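I had a message on Monday from my cousin's husband, Csaba Bárány, who wanted to know whether he should put his name down for a Provley. For those who have missed the adverts, the Provley is the two-armed thing on a wheeled base that is meant to tidy your kitchen while you're at work. You can join the waiting list for £118, which you get back if you change your mind, and then it's £1,695 a year to rent. I told him I'd think about it, and thinking about it has now eaten most of my week, so you're all getting the benefit.

My first answer was to look at his worktop. Csaba has one of those kitchens where every surface has a tub on it, and every tub has a lid that belongs to some other tub. I say this with love, mine is the same. And tubs and lids are the bit I keep coming back to, both at home and at work, because they're such a small job. You pick the tub up by its two ends, you find the lid, you put one on the other. I've done it half asleep with the radio on.

I think that's what makes it such a good test. Floors are sorted, more or less. Grass is sorted if your garden is a rectangle. But the two-handed fiddly stuff, with clear plastic and a bit of tape and somebody's handwriting on a label, is where I'd like to see one of these machines earn its rent. 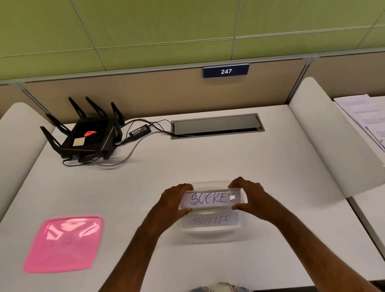
Can a home robot put the lid on a plastic food tub yet?

Sometimes, if it's a tub it has met before and the lid is lying the right way up. The better ones manage it on a good day at a slow pace, and I wouldn't leave one alone with the soup.

I did get to see a Provley in the flesh (in the metal?) at the Flerthorpe home show in September. They had it loading cups on to a rack and it was lovely to watch, very smooth, a bit like someone carrying a tray through a room full of toddlers. Then a woman near me asked if it could do her lunchboxes. The chap on the stand was a good sport and let it have a go. It found the box straight away, took a good while longer over the lid, got three corners down and then stopped with its hands in the air as if it had remembered something. She got a round of applause for pressing the last corner herself!

So, why is it hard? I'm not an engineer, but I've spent enough years around packing benches to have opinions. The see-through part doesn't help. Cameras like an edge they can find, and clear plastic gives them shine and whatever happens to be behind it. I lose the clear ruler on my own desk several times a day and I've got two working eyes and a fair idea where I left it.

Then there's the feel of it. When you press a lid on, your fingers know before you do that one side has gone and the other hasn't. You shift your grip, you lean a bit, you lift a finger and try again. 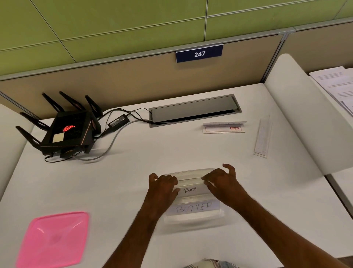

Most of the machines on sale have very little of that. They know where their fingers are and they know how hard they're squeezing, and there's a big gap between the two where all the useful stuff lives. Kandpal, who make the grippers on quite a few of these, have been promising a proper sense of touch for as long as I've been writing this blog. I do believe them, I just don't believe the dates.

Things look a bit better on the shop floor. The place where I work does display bits and small plastic goods, and we had a Trokgate cell on trial for 20 days. It was given one job, sliding printed cards into clear holders, all the same size, all coming down the same chute. It was fine! It was slower than Marion and it jammed when the cards got damp, but it didn't mind the night shift and by the end we'd stopped going over to stare at it.

What it couldn't cope with was a change. We had a short run with handwritten cards, cut by hand, so some were a whisker too wide. A person feels the card catch, backs it out, gives it a little bend and in it goes.

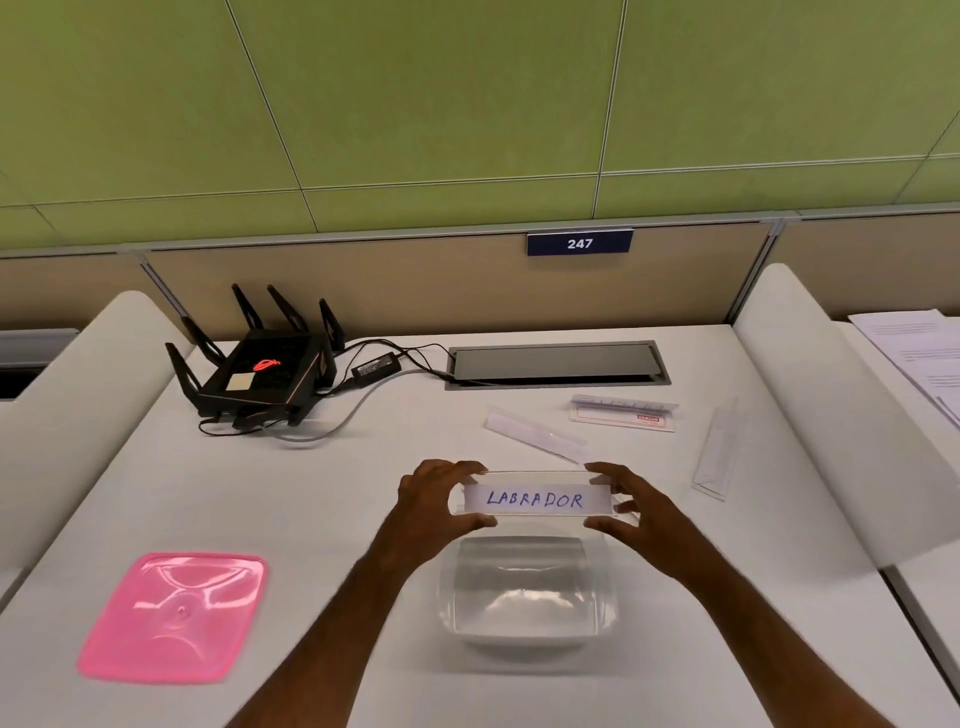
The Trokgate cell just pushed. We took 5 creased cards out of it before someone hit the stop button, and then we did the rest ourselves over a pot of tea. The fitter told us it could be taught, and I'm sure it could, but it would have taken him longer to teach it than it took us to finish the box.

Which brings me back to Csaba's kitchen, where no two tubs are the same and there isn't a chute. I rang him last night and told him to keep his £118 for now. If he wants to spend money he could buy a set of tubs that all take the same lid, and I'd put that ahead of any robot at the moment. He says he's going to join the list anyway, as the wait is more than a year and it might have learned by then. Fair enough. I've asked to be there when it's delivered, and I'm bringing my own lunchbox.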